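3.2 Surface finish and the perceived brightness of converted rooms

The rooms in the study had all been workshops or stores before they were turned over to office and teaching use. In each case the original masonry had been kept in part and covered in part, and the division between the two was seldom the result of a drawing. Kettler and Papadopoulos, who carried out the site visits, recorded the finish of each wall, the height at which one finish gave way to another, the position of roof and wall openings, and the colour of the larger pieces of furniture. Readings of illuminance were taken on a horizontal plane at table height, with the electric lighting switched off, on days of even cloud.

The room referred to as Baysal was chosen for closer treatment. It lies directly beneath the roof and takes daylight from above. The lower part of its long wall is bare red-brown brick, while the upper part and the ceiling are smooth white plaster (Figure 4). The two finishes meet in a clean line with no moulding or cover strip. Several bricks near the top course are darker than the rest and pitted with small holes. We read these as the marks of earlier fixings, though the building records held by the owner do not go back far enough to confirm this, and frost damage before the roof was renewed cannot be ruled out.
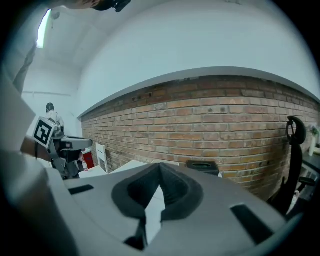
Figure 4. Baysal: exposed brick below, white plaster above, with skylight at upper left and white table at the foot of the brickwork.

The arrangement matters for the distribution of light. Plaster in sound condition and painted white returns most of the light that falls on it, whereas unpainted red brick absorbs the larger share. A wall divided horizontally, as in Baysal, therefore behaves as two surfaces. The upper zone works with the ceiling to spread the light from the skylight across the room; the lower zone contributes little, and does so at the height where people sit and read. In a room lit from the side this would be a clear drawback. In a room lit from above the effect is weaker, as the first reflection takes place mostly in the plastered zone.

Furniture alters the picture further. In Baysal a white table surface runs along the base of the brickwork, and a white chair with a vertical slatted back stands against the wall near one end of it. Light furniture placed against a dark lower wall restores part of what the brick takes away, and it does so close to the task. The horizontal surface is the more useful of the two in this respect. The slatted back of the chair presents a small area to the light and was left out of the calculation.

Maximum illuminance in Baysal at noon was 2,000 lux, taken directly under the skylight. The lowest reading, 42 lux, was obtained in the corner furthest from it. The spread is wide for a room of this size, and on the measured values alone the darker end would be judged unsuitable for prolonged reading. Occupants did not describe it in those terms. Of the 26 people who completed the questionnaire for this room, 5 marked the darker end as gloomy, and the comments of the remainder dealt mainly with glare near the skylight in August and with the cold surface of the brick in winter. Panagiotou, who coded the free-text answers, noted that the brick was mentioned more often as a matter of character than of comfort – a distinction the questionnaire had not been designed to draw out.

Surface services were recorded in the same way as finishes. A thin horizontal pipe crosses the white wall on the left of Figure 4, beneath the skylight. Pipes of this kind cast a narrow shadow under top light and were visible in several of the rooms visited. Their effect on the readings is negligible. They are reported here for the sake of later surveys, in which the removal or boxing-in of services may change the appearance of a wall without any change to its finish.

The room referred to as Jita offers a partial comparison. Its brick was painted white to full height during conversion, and the transition between masonry and plaster can be made out only by texture. The ratio of highest to lowest reading was smaller than in Baysal, although Jita has a window in the end wall in addition to its roof opening and the two cases cannot be set side by side without correction. The correction applied is given in Section 3.4.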